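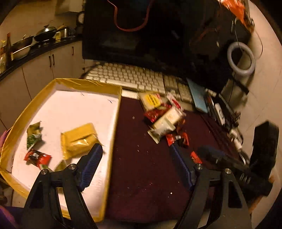
Petronella Makhubela

Project report: The snack desk
Everyday Objects module, Zundcombe
Handed in 23 Apr 2025

What I set out to do

My project was meant to be about kitchens. Changed it in week 2 when I saw how much food in our house never gets near the kitchen. It goes straight from the shopping bag to the desk. So the question became: what happens to small snack packets on a desk where someone also has to work, and does giving them a container change anything?

The setup is simple. A shallow cardboard tray, white inside, yellow tape round the rim, on the left half of the desk. A dark maroon cloth mat next to it. Then the normal desk stuff, keyboard, monitor, a light blue book, cables. Packets start in a heap on the mat and get sorted into the tray.

Why a tray and not a box

I tried a deep box first (old Nwankwo shoe box). Bad idea. Things went in and were forgotten, and you had to dig. A drawer has the same problem plus you need to lean back to open it. The shallow tray means everything lies flat and you can see the printing on most packets without touching them. Tyyne Hyvönen, who marked my proposal, asked why not a bowl. Fair question. Bowls roll the little packets into the middle and the big ones stick out over the side, so it looks full when it isnt.

The tape was for strength. The cardboard edge had gone soft at one corner and I had yellow tape left over. It ended up being useful in another way though, you notice the edge. The line between "in the tray" and "on the desk" is very clear and I found I was putting things over the line on purpose.

The mat

Didn't plan to write about the mat at all. It was only there to protect the desk. But on dark maroon every white crumb shows up, and that turned out to matter more to my housemates than the tray did. People who never noticed crumbs on the bare desk were shaking the mat out. Cloth does hold on to them a bit. A wipeable one would be easier but then things slide.

How the sorting went

Rules I used:

Big packets to the middle of the tray.
Small ones wherever there's a gap.
Empty wrappers don't go in, ever.
Nothing within a hand's width of the keyboard.

The last rule is the one that kept failing. The heap always creeps up the mat until it's sitting just below the keys. I think this is because that's where your hands already are. You reach, you drop, you go back to typing. The tray is off to the left and I'm right handed, so it's a stretch across. If I did it again the tray would go on the right, but that side has the book and the cables and I would have to deal with those first.

Color was the other thing. Reds and yellows everywhere. I had an idea to sort by color and gave it up fast, there were too many red ones and a packet that's red and black and white could go anywhere. Sorting by size was quicker. Sorting by what you want to eat first was quickest of all but not very scientific.

Soft packets are harder than they look too. A crumpled one won't lie flat, it rocks and pushes its neighbor. Flattening them by hand works on crackers about as well as you'd expect.

What the house said

Asked everyone at Cerkidden (our building) who uses the desk. Short answers mostly.

"I like that I can see whats left."
"The tray is fine, it's the cables that bother me."
"Could it have a lid."

No to the lid. A lid becomes a shelf and then there's a mug on it.

Problems

The tray takes up desk you might want for paper. When I had to write by hand I moved it to the floor, and then it stayed on the floor until the next day. A container that's in the way gets moved, and once it's moved the heap comes back.

I also didn't keep good notes in the first week. Some of what I say about the shoe box is from memory.

And I sorted most of the packets myself, so really I tested whether the tray works for me.

Next

I want to try a narrower tray that fits under the monitor, in front of the stand. Leveo sells a desk organizer in that sort of shape but cardboard is free. Also a smaller mat, and moving the cables. Will run it again in July if the desk is still mine by then.

Thanks to Tyyne for the comments on the draft, and for the tape.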